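The guest room at Arkness, bedding and pillows

My name is Reet Kuusk and I take care of the rooms in our house, Arkness, together with Sena Asamoah. We have 7 rooms, and guests write to me often about the beds. They want to know how we make them and what is on them. For this reason I made this small gallery page. It is not a very big gallery, but I will add to it in April, when the upstairs rooms are painted again.

All the rooms have white bedding. We tried a blue set two years ago and it was pretty, but it became pale after many washings, and the pillowcases did not match the covers any more. 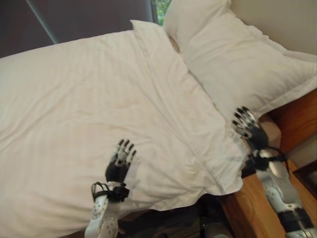

Do I need to iron a striped duvet cover?
Most people can leave the iron in the cupboard. Take the cover out of the machine as soon as it has finished, shake it well by two corners and hang it straight on the line. If you like it very smooth, iron only the top part, which is folded back below the pillows.

The white duvet with its fine stripes, with its soft creases. The stripes are the same white as the cloth, so you must come close to notice them. Two white pillows are at the head, and the larger one has a flat stitched border.

Some words about how we do it. I begin at the pillow end and pass my open hands over the duvet towards the feet. Then I go to the side and pull the hem until it hangs even. Sena starts with the sides, and we have never agreed on this.

If you would like to ask about a room, please write to me or to Sena. We answer in the evening, after the kitchen is closed.

Page last changed: December 11, 2022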